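Search this site
Type and press enter

Limescale, descaling and the kettle log

Posted in June by Stavros Rallis
2 comments

The water in this flat is hard. The supplier's report for our postcode gives a total hardness of 254 mg/l as calcium carbonate, and the kettle confirms it within a week of cleaning. I have now kept a log for long enough to say something useful about how fast the scale builds up and what removes it.

The kettle is a Skallberg, stainless steel inside, with a concealed element under a flat base plate. Concealed elements are easier to clean than the old coil type, but the scale forms as a sheet across the plate and comes off in flakes, which then end up in the tea. The mesh filter in the spout catches the larger ones. The rest sink.

My method of measurement is crude. I empty the kettle, leave it upside down on the rack overnight, and weigh it without its lid on the kitchen scale in the morning. The scale reads to the nearest gram, and I would not trust the last digit. Over a typical month the kettle gains a few grams. The gain is not linear. A clean plate stays clean for several days, and once there is a rough layer for new crystals to start from, the rate picks up noticeably.

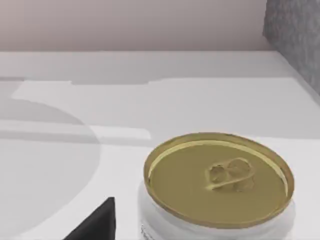

Temperature matters more than the number of boils. Calcium hydrogen carbonate breaks down as the water heats, giving off carbon dioxide and leaving carbonate behind, and most of this happens well before boiling. Stopping the kettle early for green tea therefore saves less scale than I had hoped. Leaving water standing in it between uses makes things worse, as the film left behind dries at the waterline and forms a ring that is harder to shift than the deposit on the base.

I tried three descalers. White vinegar works, slowly, and the smell lingers through two or three rinses. The branded sachets from Kelemen are mostly citric acid with a dye that tells you when you have rinsed enough. Plain citric acid bought by the bag does the same job for a good deal less. I use two level tablespoons in a litre of water, warmed but not boiled. If you boil a strong citric solution against heavy scale you can get calcium citrate, a white powder that dissolves poorly and has to be wiped out by hand. I did this once.

A jug filter helps. With the Fleltis cartridge fitted, the monthly gain dropped to something my scale could not separate from noise for the first three weeks, then crept up again. The packet says four weeks per cartridge. In this water I would change it at three, and the cost then exceeds that of the citric acid by a wide margin. I stopped buying them in spring.

Next I want to test one of those wire mesh balls that sit in the bottom of the kettle. I have ordered one and will report the weights when there are enough of them.

2 comments

Vaida Kalniņš
Did you weigh the filter mesh separately? Mine holds a surprising amount.

Stavros Rallis
No, it stays in the spout. I will take it out from Friday and start a second column.

Share this post
178 views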